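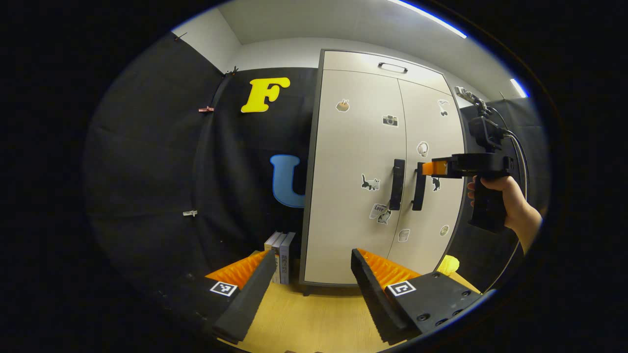 Chapter 9: A Place to Put Things

Contents | Previous chapter | Next chapter | Glossary

1/19/26
By Matilde Teixeira

Before you read any further, go and open the cupboard nearest to you and have a good look inside. I mean it — the book will wait. Notice what is at the front, what has slid to the back, and whether there is anything in there you had quite forgotten you owned. Most of us find at least one such thing, and a good many of us find a whole shelf of them.

Storage is a homely subject, and when I first taught it my students rather hoped we would hurry through to the chapter on kitchens. But people have been fretting over where to keep their clothes and blankets for as long as they have had more than one of each. For centuries the usual answer in much of Europe was the chest, a box with a lid, which could double as a seat and could be carried off if the family had to move. Its great fault will be plain to anyone who has ever wanted the thing at the bottom.

The tall wardrobe with doors took a long while to reach ordinary homes. It needed height and a fair bit of floor, and it was a nuisance on the stairs (it still is!). What it gave in return was the chance to see your belongings upright and side by side, with the seldom-used things put away up top, where you need a chair to reach them.

In this chapter we shall follow one household, the Calado family, through three homes and a great deal of furniture. Their inventory, drawn up one November when the eldest daughter married, lists 219 items, and 20 of them are boxes, trunks or cupboards of one sort or another. We shall come back to that list often, so do keep a marker in page 205, where it is printed in full.

9.1 The chest and its troubles

The oldest piece in the Calado inventory is a linen chest, entered simply as "large, with lock, key wanting".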